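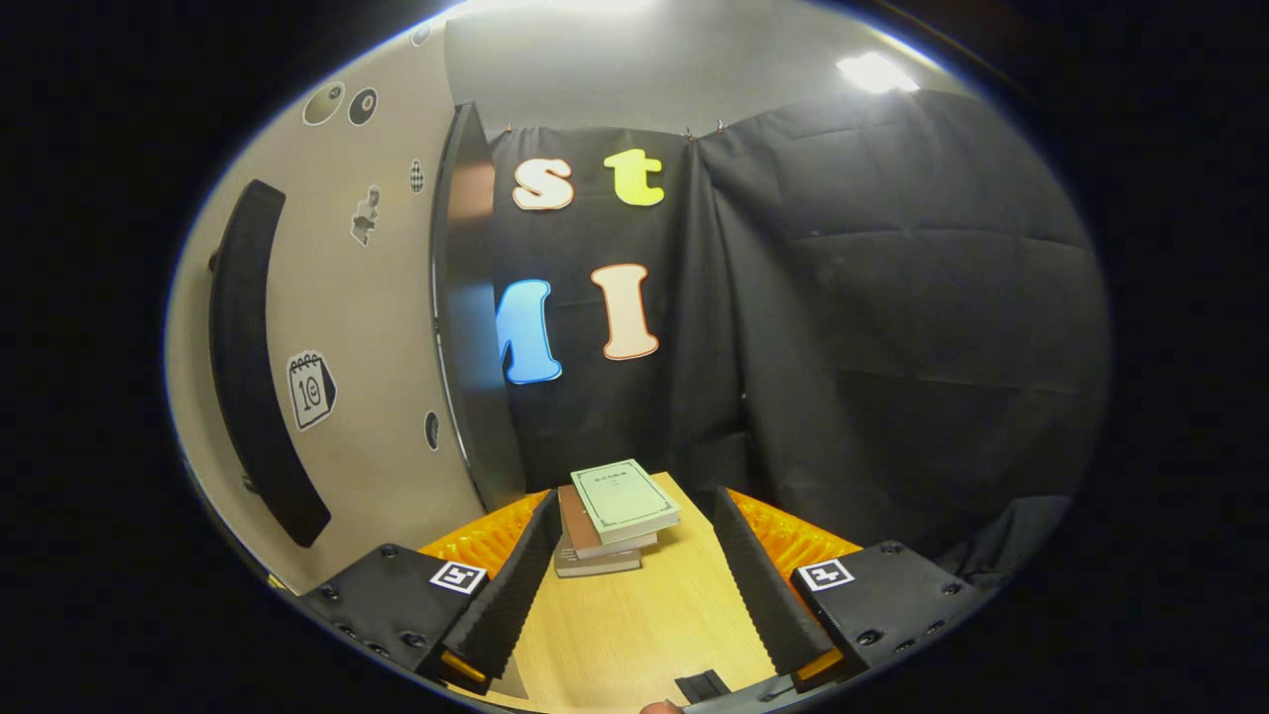
How should books be stacked on a shared table?

Flat, with the widest at the bottom and the narrowest on top, spines facing the same way, and no more than 4 to a pile.

The reading room at Troston has long tables and very little shelving, so most of what is in use at any one time lies in piles. Anil Shetty, who looks after the book stock, has revised the notes on table use. The changes are small. They apply from January 17, 2022 and replace the sheet pinned up in September.

Books

A pile holds its shape when each book rests fully on the one beneath it. A smaller book under a larger one leaves the boards of the upper book unsupported at the edges, and after a few weeks the cover begins to bow. Hardbacks go below paperbacks where the sizes are similar. A slight offset between one book and the next does no harm, and makes the top one easier to lift.

Keep piles back from the front edge of the table. Lift the upper books off before taking one from the middle; pulling it out by the spine splits the joint. The collection stands at about 3,000 volumes and 90 of them went to Aranda for rebinding last year, most with damage at the head of the spine.

Returned books go on the trolley by the door. Piles left on the tables overnight will be reshelved, with any paper slips left in place.

Food and drink

Bottled water and dry food are still allowed on the tables, but not at the same place as an open book. Move the book first, or move the bottle. Red-and-white labels, such as the one below, come loose when damp and can mark a cover, so a bottle that has been in the fridge should be wiped before it is put down.

A bottle with its cap off counts as an open drink, however little is left in it. Buns and rolls should be on a plate or a napkin — crumbs work their way into the gutter of a book and are hard to brush out. Empty bottles go in the Ritix bin in the corridor.

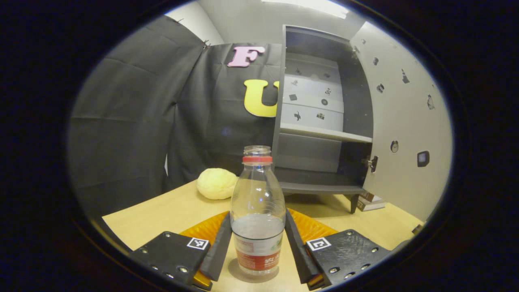
Cleaning the tabletops

The wood is wiped with a barely damp cloth and dried straight away. Spray is applied to the cloth, never to the table. Rings left by bottles should be reported the same day; Abelardo Leiva keeps a tin of Horken wax for the purpose and will treat the mark once the surface is dry. Allow 4 hours before putting books back on a waxed area.

Spare napkins are in the cupboard under the sink, in the box of 300.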